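Noneo opens booking for its Serrano walking weeks

For release: March

I've been putting off writing this for weeks, mostly as I'd much rather be out walking than sitting at a desk trying to sound like a company. But we're ready, the beds are made up (well, most of them) and I'm very pleased to say that Noneo is taking bookings for its first full season of walking weeks at Serrano.

Some of you will know us from the day walks we've been running out of Grurum for the past 11 years. People kept asking whether they could stay over and carry on the next morning, and I kept saying we'd look into it. Well, we looked into it! We've taken on the old school house at Serrano, put in proper showers and a kitchen big enough to feed a hungry group, and joined up a lot of our favourite routes so that you can walk out of the front door and be back in time for tea.

The full set of routes comes to 86 miles. You won't do all of that in a week and I wouldn't want you to. Each group picks its days the evening before, over supper, and if half of you want a long one and half of you want to potter down to the village and read a book, that's fine by me. We're keeping groups small and every walk has a leader who knows the ground.

Most of the going is easy. There's one steep day, the climb up to the chapel, and I'll always tell you plainly if I think the weather's wrong for it. The rest is tracks, lanes and field edges, with plenty of tree cover on the lower ground, and you'll want boots with a decent sole for the stonier stretches. 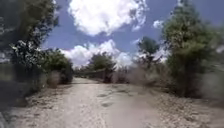

A sandy track through trees and scrub, with a few potholes along the way.

We've teamed up with Grokerard, who make the maps we've used on our day walks for ages, and they've drawn us a new one just for Serrano. It's printed on the tough paper that survives being sat on, and everybody who books gets a copy to keep. I've been pestering them about the scale since last autumn and they've been very patient with me. The map will also be sold on its own at the Grurum shop from April, and yes, the water taps are marked this time.

A word about food, as it's what I get asked most. Breakfast, packed lunch and supper are all in the price. Supper is one big dish, a vegetarian version of it and a pudding. Please tell us about allergies when you book and not when you're holding the spoon.

Weeks run from May to October, with a gap in August when it's too hot to enjoy yourself. We have 3 weeks set aside for people coming on their own, with no single supplement, and those are filling up quickest. Dogs are welcome in May and October only, so have a word with us first about sleeping arrangements.

The building work was helped along by about 2450 pounds raised by our day walkers, who held a raffle and a very wet sponsored walk without telling me. I'm still touched by it. That money paid for the drying room, and their names are going up on the wall inside.

Bookings and press visits: please contact the Noneo office in Grurum, open from 9am. If it rings and rings, we're out on a walk, so leave a message and I'll call you back that evening.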